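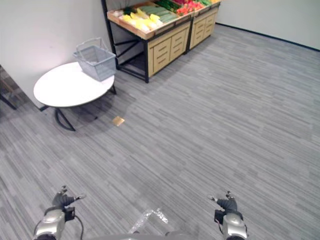 Gray carpet in a small grocery-style aisle

Staltileck Carpet Tile -- Gray

Sold by the box, 4 square meters to a box

I've been selling flooring to small shops out of Luncombe for a good while now, and if you'd told me back when I started that my favorite product would be a plain gray carpet tile, I would have laughed at you. But it is! I put it in my own showroom, I put it in my sister's card shop, and I keep coming back to it whenever someone calls me up and says they want a floor that's soft underfoot and doesn't cost a fortune.

Staltileck is a loop pile tile made by Gerkico. It's low and dense, so baskets on wheels and strollers roll over it without that draggy feeling you get on thicker stuff. Each tile is 50 cm square and they go down edge to edge (you can do them all facing one way, or quarter-turn every other one if you like a bit of a checkerboard). I like the quarter-turn in a big open room and the straight lay in a narrow one, but that's just me.

The color

There's only one gray. People ask me for a lighter one and a darker one and I've passed that along, so we'll see. The one they make is a middle gray with a little fleck in it, and the fleck does a great job of hiding crumbs and lint between vacuumings. Under cool white lights it goes a touch blue. Under warm bulbs it looks softer, more like driftwood. Please order a sample before you commit -- I mean it, put it on the floor and leave it there overnight and look at it in the morning.

Where I'd use it

Card shops, bookstores, pharmacies, the dry goods side of a corner store, offices, waiting rooms. I would not put it in front of a produce mister or a freezer case. I've been asked plenty of times and my answer is always the same: use a vinyl plank there and meet it with a flat metal strip. I stock the strip too, and it comes in silver or black.

Kojo Agbenyega fitted Staltileck through his whole store in January, stockroom included, and sent me this note afterward: "Went down in a weekend. My knees are happier behind the register. I wish I'd bought the extra box when you told me to." Sorry, Kojo, but I did tell you!

What to order

Measure the length and width of the room, multiply them, and add ten percent for cuts. If your room has a lot of corners or posts, add a bit more. Then round up to a full box. Leftover tiles are the whole point of tile, really. Somebody drops a jar of pasta sauce, you lift the bad one, drop in a new one, and you're back in business before lunch. Keep your spares flat and in the dark if you can, and try to buy everything at once so it's all from the same dye lot. The lot number is printed on the end of the box.

Putting it down

Open the boxes and let the tiles sit in the room for a day first. You want a clean, flat, dry subfloor. Start from the middle of the room and work toward the walls. The arrows on the back tell you which way the pile runs. I use a tacky adhesive with a foam roller and let it go clear before I lay anything. Cut from the back with a fresh blade and a metal straightedge, and change the blade more often than you think you should.

Kwaku Opoku does most of my local installs and he's booked out a few weeks as a rule, so get in touch early if you want him. He also does take-up of old glued carpet, priced after a visit.

Specs

Tile size: 50 cm x 50 cm
Tiles per box: 16
Coverage per box: 4 square meters
Pile: low loop
Backing: bitumen
Color: gray fleck

Price and delivery

$40 a square meter, sold in full boxes only. Samples are free and go out in the regular mail. Local delivery is to the door, ground floor. The boxes are heavy, so have a second person around if you've got stairs.

Unopened boxes can come back within 30 days. Opened ones I can't take, sorry.

Goes well with: Londoño entrance matting, flat metal transition strip, tacky tile adhesive (5 liter tub)

Page updated February 2024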